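Notebook > Robots > Grippers

The finger that did not let go
12/21/20

Yesterday I lost the whole evening to one fault. After 1022 good closings, the left finger of my gripper stopped opening completely. It stayed 4 mm too far inside, and the software from Tuncer still reported "open". No alarm came.

I first suspected the cable, so I changed it. The fault came back with the next piece of cloth.

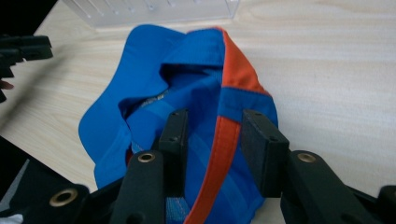
Soft things are difficult for this kind of check. A cap gives way when you press it, and the force value stays low even if the finger stands in a wrong place. With a hard block I would have noticed it much earlier.

The reason was a loose screw in the Priltano joint. I tightened it and ran 100 cycles without a problem. I still do not trust the "open" signal, and I wrote to Tuncer about it.

4 comments | 12 shares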